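Staston bench, hand-held gripper no. 2 – pre-shift check
July 25, 2022

Arms, both: OK. No cracks.
Eyelets: brass, seated. Wiped.
Left pad: OK, face clean.
Right pad: WORN. Edges uneven, bit of grey rubber hanging off the bottom. Don't pull it, trim it. Replace before next lid run.
Pad screws: nipped up, no threadlocker on hand.
Close test: 20 cycles, no sticking. Counter says 93, shoud be reset at each pad change.

Lid test, clear lid on the white divider box. Grip at the edge, one pad either side of it. 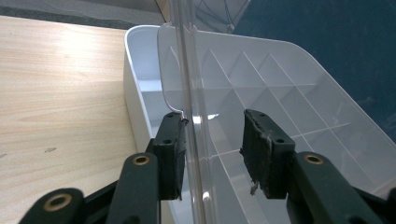

Harms replied that the right pad should come off now, whatever the lid run is doing, and asked for both to go on as a pair – odd pads wear crooked.

Agreed. Pair orderd from Bundamar. Tagged out til they're on.
Next full check: at 500 cycles.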